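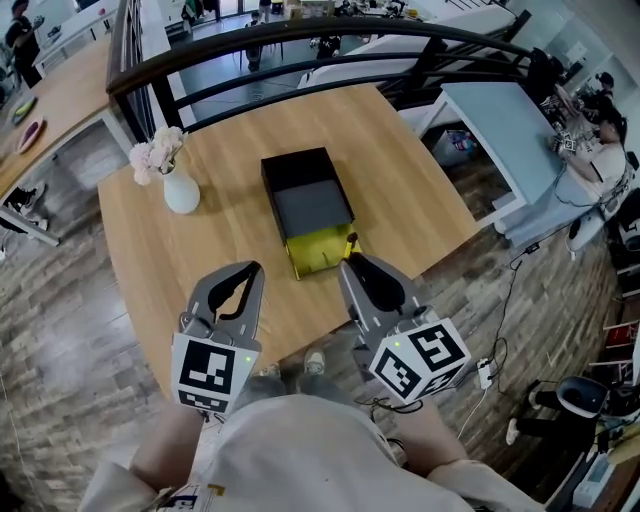
Storage is the part of a room most often left until last, and small households usually pay for this in lost floor space. In this unit we consider how objects in daily use are kept, reached and put back. Students should separate closed storage, which hides its contents until it is opened, from open storage, which leaves them on view. A round table with a black drawer-style box near its middle and a vase of pale pink flowers towards one edge gives a simple case for discussion: the vase is on display, while the box has a yellow-green front panel with a small dark knob and offers a compartment for things that need a place of their own. The colour of the panel also marks out the front from the rest of the box.

Unit 13: Storage in Small Homes

Reach and frequency

Items used every day should be kept between knee and shoulder height. Items used once a season may go higher or lower, provided that they can be lifted down safely. The Tetham housing survey, set as reading for this unit, covered 398 homes and listed 1,687 separate storage places. Students should note how the survey defines a storage place – a shelf is entered once, however many objects stand on it – before using its tables in written work.

Depth

Deep cupboards hold more but are harder to use. Objects at the back are forgotten and bought again. The Skovum flats, discussed in the previous unit, were fitted with shallow wall cupboards along the corridor, and the plans in the reader show the width that remained for walking.

Written task

Draw a plan of one room in your own home and mark each storage place as open or closed. Add a commentary explaining two changes you would make. The plan carries 100 marks, including the commentary. Work is to be handed in at the Filtville teaching office before the end of term.

Last updated: December 17, 2020

Search this site Enter keywords Go

Related items
Unit 12: Corridors and Entrances
Unit 14: Lighting the Kitchen
Reading list: The Pacheco Lectures on Housing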